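Search this site
Enter keyword

Filed under: Laundry & Linen / How-tos

How to get the musty smell out of towels (without buying half the shop)

I have read a lot of advice on musty towels and most of it is there to sell you something. Scent beads, laundry cleansers, a second rinse product to undo the first one. I tried the Clindel freshening sachets because my sister-in-law swore by them, and what I got was towels that smelled of mildew and lilies. So treat any page on this subject with suspicion, mine included, and try the cheap things first.

What you are smelling is mostly leftovers: body oils, detergent that never rinsed away, and whatever has been living on both. Towels are thick and dry slowly, so they suffer before anything else in the wash does. Covering the smell leaves all of that where it was.

What you need

Your usual powder, preferably one with an oxygen bleach in it (check the box, as most liquids don't have any). Washing soda, sold in the cleaning aisle for very little. A machine that will do 60 degrees. That's it.

Step 1. Check the machine before you blame the towels

Pull out the detergent drawer and look at the underside of the slot it came from. Then peel back the rubber door seal and have a sniff. If either is black or slimy, scrub it with an old toothbrush and hot soapy water, empty the filter, and run the hottest cycle with nothing in the drum. I skipped this the first time and had to do the whole job twice.

Step 2. Stop using fabric softener

It coats the loops. The towel feels nicer in the hand and dries you worse, and the coating holds on to everything else. Nusrat Herath, who ran the linen room at a guest house called Costaria and has washed more towels than I ever will, stopped buying it years ago and says no guest ever mentioned it.

Step 3. Wash hot, and don't cram

Half fill the drum. You should be able to put your arm in above the load without a struggle. Use the full dose of powder for a heavily soiled wash, add 2 tablespoons of washing soda straight into the drum, and choose the long 60 degree cottons programme. Avoid the "eco quick" setting, whatever the dial promises. Read the care label first, and leave out anything with silk or wool in the trim.

Step 4. Rinse again

Run an extra rinse. If you can still see suds through the door, run another. People tell you to put vinegar in at this point. I've done it with and without and couldn't tell the towels apart, and it isn't kind to rubber seals over time. Please don't mix it with chlorine bleach under any circumstances — the fumes are dangerous.

Step 5. Dry them properly

This matters more than the other steps. Get them out as soon as the cycle ends, shake each one hard, and hang it in a single layer. Folded over a radiator is no good, as the inside of the fold stays damp for hours. Outdoors with a bit of wind is best, even in March. If you use a tumble dryer, check the hems before you stop it. They are always the last part to dry.
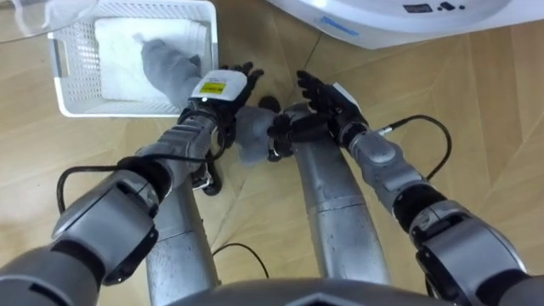
How long can a used towel sit in the basket before it starts to smell?

Less than a day if it went in damp. Hang it until it is dry and it can wait 3 or 4 days quite happily.

If they still smell

Soak them overnight in a bucket of warm water and oxygen bleach, following the amount on the tub, then repeat steps 3 to 5. Whites and fast colours only. My old navy bath sheets took two goes, and one hand towel never recovered and now lives under the sink.

Ostap Pavliuk wrote in to say he gets the same result with powder and heat alone, no washing soda. He may be right. I live in a hard water area and I think it helps here, but I haven't tested it in any way that would convince me if somebody else had done it. If your water is soft, try leaving it out and save the money.

Once they are fresh, an ordinary 60 wash each time should keep them that way. Mine get washed after every three uses.

Back to top | Contact | © Wovance Home Notes. All rights reserved.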